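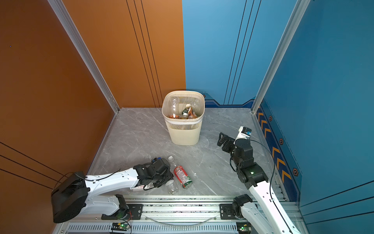
A slotted basket and a handful of empties: the start of a good bottle station.

Getting the Empties Under Control

Posted February 2, 2026 in Kitchen Corners

I love a small project that fixes a daily annoyance, and drink bottles were mine. They stood on the counter by the sink, they rolled around in the car, and they turned up behind the couch with an inch of flat soda in them. Then I gave them one basket in one corner of the kitchen, and I have been telling everyone I know to do the same (sorry, everyone I know). It costs next to nothing and you can do it before lunch.

Picking the basket

You want a plastic wastebasket with slots or vents in the sides. Cream, white, gray, whatever goes with your floor. I am a big fan of the slotted kind. Bottles almost never go in bone dry, and a solid-sided can holds that dampness at the bottom until it smells like old juice. Slots let the air through. They also let you peek at how full it is from across the room, and that is handier than it sounds!

A squared-off shape beats a round one if the basket is going in a corner. It tucks in snugly against both walls and stops wandering out into the room every time somebody kicks it. Look for a rim with some thickness to it, too. A thin edge bites into your fingers when the basket is heavy and bends when you carry it by one side.

Skip the lid. I tried one with a swing top and within two days there were bottles lined up on top of it. An open top is the whole secret, if there is a secret. People will drop a bottle into an open basket on the way past, and that includes teenagers.

The one drawback of slots is drips. Cut a piece of old shelf liner or a thin boot tray to fit, and set it inside on the bottom. I used the corner of a worn-out Drernia bath mat, rubber side up, and it has held up beautifully. Rinse it when you rinse the basket.

Where to put it

Walk through your kitchen as if you had just finished a drink. Where do your feet go? Ours go to the sink and then to the back door, so the basket lives in the corner between the two. For a while I had it in the pantry, very neat and out of sight, and it got used by exactly one person (me).

Keep it away from the stove and the heating vent, and leave yourself room to lift it straight up without banging a shelf. If your floor is a dark or patterned one, a light basket is easier to see at night on the way to the fridge. Ask my toes about the old black one.

The ten-second rinse

Please rinse! It makes more difference than anything else on this page. You don't need soap or hot water. Pour out whatever is left, run in a splash from the tap, put your thumb over the top, give it two good shakes, and pour. Juice and iced tea bottles get a second round. Milky drinks get a third, and I let those stand upside down in the dish rack until the next time I load the dishwasher.

If you're already washing dishes, use the tail end of the dishwater. It's perfectly good for this job.

Sports drinks with the wide mouths are the ones people forget, and they go sticky in a hurry. A bottle brush on a hook next to the sink takes care of the stubborn ones.

Caps on or caps off?

Ask your own town, truly. Many places now want the caps screwed back on, so the little pieces don't get lost in sorting. Others still want them off. Ours changed its mind last May and I had a whole jar of caps sitting on the windowsill with nowhere to go. Look it up once, write the answer on a piece of masking tape, and stick it to the basket rim. That bit of tape has ended more arguments in my house than I can tell you.

If yours go back on, here is a nice trick for saving space. Squeeze the air out of the bottle first, then put the cap on while it's still flat. It stays flat! A basket that filled up in three days will last most of a week. Squash thin water bottles from the side, then fold up the bottom. Thick soda bottles fight back, so step on them gently in shoes, cap off, and put the cap on afterward.

Hold off on squashing if you return your bottles for a deposit. A lot of the machines need to read the label and won't take a crushed one. Leave those whole, with the labels on, and plan on a bigger basket or more trips.

Labels

I used to peel every label. It was oddly satisfying and took forever. Most programs are fine with them left on, so I only take off the full plastic sleeves, the stretchy kind that cover the bottle from neck to base. Many of those have a dotted line down the side. Poke the tip of a butter knife under it and the sleeve comes away in one long strip.

For bottles you are keeping to reuse around the house, fill them with warm tap water, screw the cap on tight, and let them stand for five minutes. The glue softens from the inside and the label lifts off much more cleanly. Any gummy patch left behind comes up with a dab of cooking oil on a paper towel.

A few worth saving

Before you empty the basket, pull out one or two good clear ones. My favorite uses:

A plant waterer. Heat a darning needle, poke four holes in the cap, and you have a very gentle sprinkle for seedlings. Hold the needle with pliers.

A funnel. Cut the top third off a soda bottle and turn it over. I keep one in the garage and one with the birdseed.

A string holder. Cut the bottle in half, drop the ball of twine into the top half with the neck down, and feed the end out through the neck. Tape it to the inside of a cupboard door.

A boot shaper. Stand an empty one in each tall boot and they won't flop over and crease.

Two at a time is my limit. I once found 48 of them in the basement that I was "going to use," and I'm still a little embarrassed about it.

Emptying day

Pick a day and tie it to something you do anyway. I empty ours the night before the trash goes out. The bottles get tipped straight into the outdoor bin, with no bag, and the basket goes into the utility sink for a quick wash.

For the wash, a squirt of dish soap and an old vegetable brush will get into the slots. Work the brush up and down along them and not across, or you'll flick gray water all over your shirt. If there's a smell, mix a cup of white vinegar with a cup of water, wipe everything down, and let it air dry outside. Sunshine is wonderful for a pale plastic basket that has picked up tea stains. A couple of afternoons on the back step brought ours up almost like new.

Wipe the corner of the floor while the basket is away. There's always a ring.

If it keeps overflowing

Get a second basket before you get a bigger one. A huge basket turns into a huge job, and it gets put off. Two matching ones nest when they're empty, and you can carry one in each hand. For parties I put the spare by the drinks table with a couple of empties already in it, so guests know what it's for. It works like a charm, every time.

Do the car while you're at it. A small basket behind the passenger seat catches the road trip bottles, and it comes into the house with you when you unload.

Next week I'm tackling the drawer under the oven. If you have a clever way to keep baking sheets from crashing around in there, send it to me, I would love to try it!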